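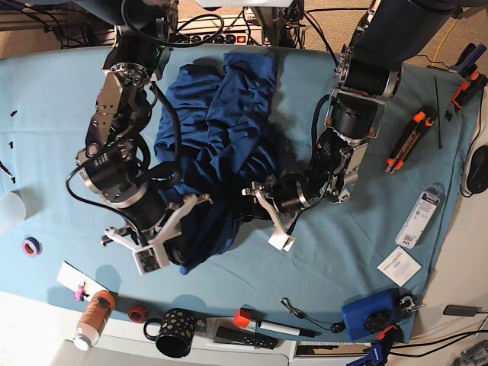 Both arms down on the shirt. Note the utility knife on the right of the cloth, and the power strip at the back with its red switch.

Laundry arms: what to check after a jam

I have been asked several times whether a pair of arms can be trusted to fold a T-shirt on the kitchen or workshop table. My view hasn't changed much since June. They can fold some shirts, some of the time, provided you stay in the room. The Hekness handbook says "suitable for everyday cotton garments", a phrase that covers a great deal and promises very little.

The fault I want to deal with is the drag. One gripper takes hold of the shirt, the other takes hold of the shirt and the table cloth underneath it, and both arms carry on as if nothing were the matter. Cloth, shirt and everything standing on the cloth then travel together towards whichever arm pulls harder. In our case that meant a mug on the floor and one finger bent far enough that it no longer met its partner. The software logged the fold as complete.

Stopping it

Go for the switch first. Don't try to pull the shirt free. A motor that is holding still may start again when the load on it changes, and your hand will be in the fold when it does.

Which brings me to where people put the switch. A power strip along the back of the table looks neat, but you have to lean past two arms to get to it. Move it to the side you stand on, or run the arms from a switched extension you can reach without bending over the work. The stop button on the screen is no substitute. Ours took 5 seconds to do anything, and by then the mug had gone.

Support the arms before you cut the power. Some hold their position, some sag, and some drop like a sack of spuds. If you can't support them safely, keep well clear and let them come down on the cloth. 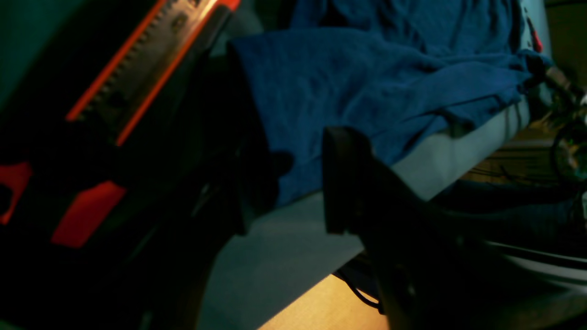 Once everything is off and has stayed off for a couple of minutes, work the fabric out by hand. Ease it sideways along the finger; tugging it straight back tears the hem. Look for threads wound round the moving parts, and pick them out with tweezers. Don't use a blade near the cables.

Clearing the table

Most advice tells you to keep "a tidy work area" and leaves it there. I would go further. Anything sharp comes off the table altogether, closed or not. Hand tools go in a drawer. Screws and small fittings go in a jar, as they get rolled up in a sleeve and turn up later in the washing machine. Drinks go elsewhere, and so do empty cups, which get knocked about just the same.

The usual objection is that the arms "know" where the garment is. Perhaps they do. I have seen no evidence that they know where the pliers are.

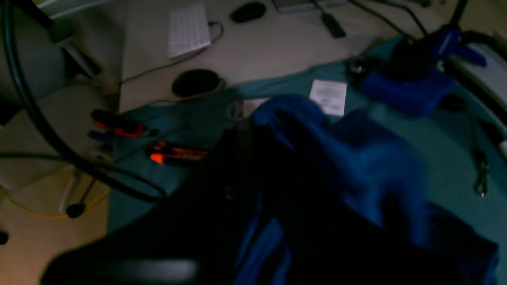
Loose cables need the same treatment. A mouse lead is easily hooked by a passing elbow joint, and a charger lead trailing over the edge will bring the charger with it. Tape them down or route them under the table, and check that the arms' own cables have slack at full stretch but can't loop round a clamp.

As for the cloth, either pull it tight and clamp it on all four sides or do without. One clamp at the front is not enough. A heavier, smoother mat is harder for the fingers to pick up by mistake, though Busel's non-slip one (the mat we bought to cure the trouble) curled at the corners and made things worse.

Trying it again

Giang Thân at Quách, the repair shop in Ukbridge, straightened our finger and suggested a dry run with no garment at all, then one with an old tea towel. I'd add a third, at the slowest speed, with an old shirt and your hand beside the switch. Watch the moment of lifting. If the cloth rises with the shirt, stop there and start over.
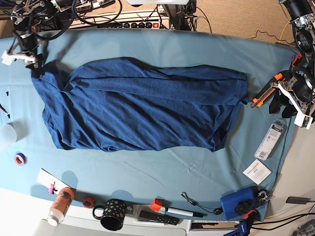 Right gripper lifting the corner of the shirt, left gripper at the other end.

Make a note of every jam yourself, with the garment and the speed. The machine's counter stood at 3,792 completed folds when I last looked, and it had counted the mug as one of them.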